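Ticket 171 - Plividlow lectionary module, wrong readings on feast days
Status: open, waiting on Mirnton
Opened: March 11, 2026

Parish office at Ploltlow reports the printed order of service has the wrong psalm whenever a feast lands on top of an ordinary week. Baptism rite affected too. Renunciations print twice, then the blessing of the water is missing.

Checked calendar table first. 600 entries, 15 have no rank set. No rank = module treats them as ordinary days, so the feast loses. Filled in ranks by hand, re-ran. Psalm now right on all but the July feasts.

July ones: transferred feast is keeping its old date. Cleared cache, same thing. Rolled back to the previous Mfaume rite pack, transfer works but then the collects come out in the old wording, which the parish does not want. Put new pack back.

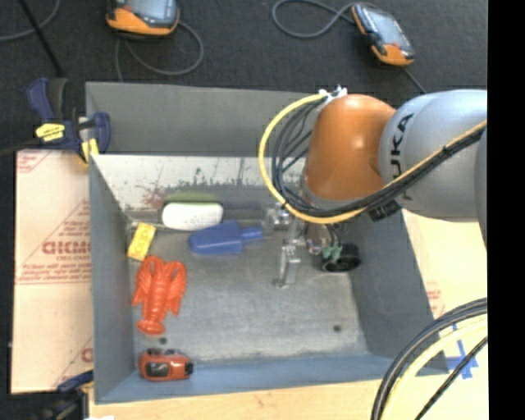
Gray open bin on the tabletop, KUKA arm at right.

Baptism rite. Found it, the heading for the water blessing is tagged as a rubric, and rubrics are set to hidden in the congregation booklet. So the whole block goes. Retagged as prayer text, prints fine. Double renunciations are a seperate thing, the parent file and the sponsor file both pull the same block. Took it out of sponsor file. Godparents' responses still there, checked.

Test print: 60 pages, page breaks ok exept the litany, which splits before the last response. Can live with it for now.

Still to do:
- transferred feasts in July, sent log to Mirnton
- litany page break
- ask parish if they want the long or short form of the creed at baptisms, form was left blank

Don't close until Mirnton replies.

This site uses cookies to keep you signed in. Accept | Manage settings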